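The Night the Arm Forgot Where Its Hand Was

May 15, 2026

I have been promising a post on the Great Cable Fault for ages, and now that we've gone a full 7 days without a single stop I feel brave enough to write it up. If you run a picking cell, or you're building one, or you just like a good fault hunt (I love them, I really do, even when I'm the one losing sleep), get yourself a drink.

Quick background for new readers. Our cell at Carrilho picks mixed objects out of a bin. The objects are deliberately awkward, because the software I work on, which we call Trornine, is supposed to cope with whatever ends up in front of it. It had been running beautifully since November. I had a run of 490 picks with no intervention, and I was going around telling everyone who would stand still long enough.

Then the gripper started dropping out. Not dropping things, dropping OUT. The arm would go down into the bin, close on something, lift, swing its wrist over, and partway through the swing the controller would lose contact with the gripper and the whole cell would stop dead. Arm frozen, object still held, red banner across the screen. Clear the fault, jog it home, and everything came back as if nothing had happened. Then it would run fine for an hour.

My first guess was software, because I'd pushed a change to the grasp planner two days before and guilt is a powerful thing. I rolled it back. Same fault. I rolled back the gripper driver too. Same fault, and this time it stopped right at the beginning of a shift, which at least let me rule out heat in the cabinet. Next I swapped the network switch for a spare Hudura one we had in a drawer, and for one glorious afternoon I thought I'd cracked it! I hadn't. It stopped again while I was typing the message to say it was fixed.

So I did what I should have done on the first day and wrote down the joint angles every time it stopped. I had resisted this because it is boring, and I would like to apologize to my past self for the hours I could have had back. After 10 stops I lined them all up in a spreadsheet and there it was, plain as anything. Nine of them were with the wrist turned hard over to one side, the way it goes when it reaches for something close to a bin wall. The tenth was on the way back from the same kind of pose.

That meant cable. I put the arm in slow manual mode, ran it down into the bin and stopped it there so I could have a proper look at the loop by the wrist.

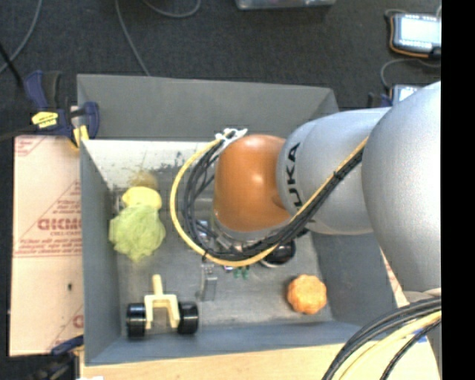

Why would a cable fault come and go like that, when you'd expect a broken wire to stay broken? The strands inside a worn cable can still touch each other while it lies relaxed, and they only pull apart when the cable is bent or twisted a certain way, so the fault follows the pose of the arm.

That was exactly my problem, and it also explained why every bench test passed. I had been testing continuity with the arm parked at home, where the cables are at their happiest. With the wrist turned over, I could make the gripper connection die and come back just by nudging the bundle near the tie with an insulated stick. I may have cheered.

The way it got like that is my own doing. Back when I first dressed the arm, I gave the loop enough slack for the poses we used then. Later the planner got smarter and started choosing steeper wrist angles to get at things near the walls, and I was so pleased with the extra reach that I never went back to look at the cables. Every one of those clever picks was twisting the same short length a bit further than I'd planned for. One of the signal cables had worn through on the inside with barely a mark on the jacket.

Now the part I'm less cheerful about. While chasing this I got into the habit of clearing the fault and reaching in to take the object out of the gripper, with the cell still enabled and only paused. I did it twice before I caught myself. A paused arm can start again. If the gripper link had come back at the wrong moment, with a queued command waiting, my hand was in the wrong place entirely. We now have a proper rule, taped up next to the pendant: emergency stop in, drives off, key out, then hands. I know, I know, everybody has that rule. I had it too. I stopped following it because I was tired and wanted to see the next cycle.

The repair itself took an evening:

New signal cable, this time a continuous-flex type rated for torsion.
Loop re-dressed with the wrist at both ends of its travel, not at home.
Ties snug enough to hold the bundle but loose enough that I can still slide it a little with a finger.
Wrist limits tightened in the planner, so it can't choose the worst of those poses.
Automatic restart after a lost gripper link switched off. It now waits for a person, every time.

I lost a little reach with the new limits, and objects jammed right up against a wall sometimes need a nudge first. Trornine has a nudge move that I'd hardly used before, and it is so much fun to watch! I'm planning a separate post on it.

Someone in the comments last time asked whether I'd looked at the Luvley dress packs. I have one on order and I'll fit it once I've got some hours on the current setup, so I have something fair to compare it with. In the meantime I've added a cable check to the weekly routine: slow mode, full wrist travel in both directions, gripper link open on the screen, everyone outside the fence. If you've got a test pose that's good at catching this sort of thing early, please leave it in the comments, I'd love to add it to the list.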